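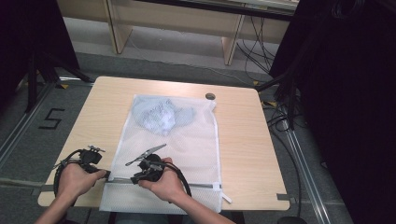

Robot Learning Workshop, Unit 4: Opening and Closing a Zip
Dumitrescu Hall, lower lab
Handout for Saturday group

Read this before you come in. Bring the Unit 3 sheet as well, as we will go over the marking at the start.

What you will do

Each pair records demonstrations of a mesh laundry bag being zipped up. One partner works the hand-held grippers and the other runs the log. Swap after every 39 recordings. The class target is 300 clean recordings by the end of October, and these become the training set for the Skimatow exercise in Unit 5.

Setting up

Start the Vamen recorder and wait for both grippers to show as connected. Lay the bag lengthwise on the table with the opening towards you. Keep the cables out to the sides so that they do not drag over the mesh. Put one garment in the bag and push it to the far end.

Close both sets of fingers fully once before the first recording. The software takes its zero from this.

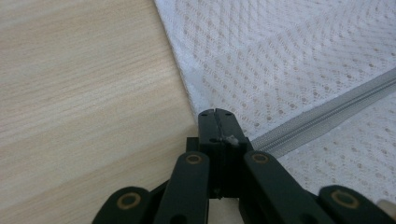 If the zero is wrong, the finger width in the log will be wrong for the whole session and the recordings cannot be used. Check the first line of the log. It should read within 2 mm of closed.

Making a recording

1. Log keeper says "start" and presses record.
2. Hold the fabric steady with the left gripper, near the end of the zip.
3. Bring the right gripper to the slider and line the fingers up with the zip before you close them.
4. Pull at an even speed. If the slider sticks, stop, let go and take hold again. Do not tug.
5. Open the fingers, move back, and say "done".

Keep each recording under 7 seconds if you can. A slow one is still usable. One where you talk to your partner and stop halfway is not. 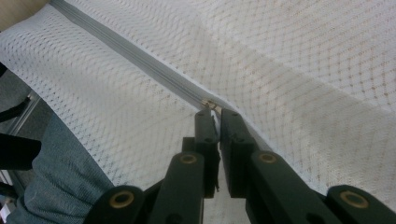
Mark every recording as you go: C for clean, R for one with a second grip, X for a failed one. Keep the X recordings. We use them in Unit 5 to test whether the Dekum script can sort good from bad on finger width alone, and last year's group did not save enough of them.

Where to grip

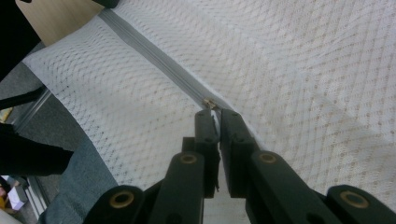

Most failed recordings come from the approach. People close the fingers too early, or come in at an angle and catch the fabric beside the zip. Stop just short of the slider with the fingers a little apart and the zip running in line with them, so that the slider sits just beyond the tips. From there it is a short move forward and a close. Practise this part a few times with the recorder off.

Written work

Hand in one page per pair, with your log attached. Say how many of your recordings were C, R and X, and describe one X recording in detail. Then suggest one change to the set-up, and say how you would check whether it helped. Graphs are optional. Leave the bags and grippers on the bench shelf when you finish, and plug in the recorder.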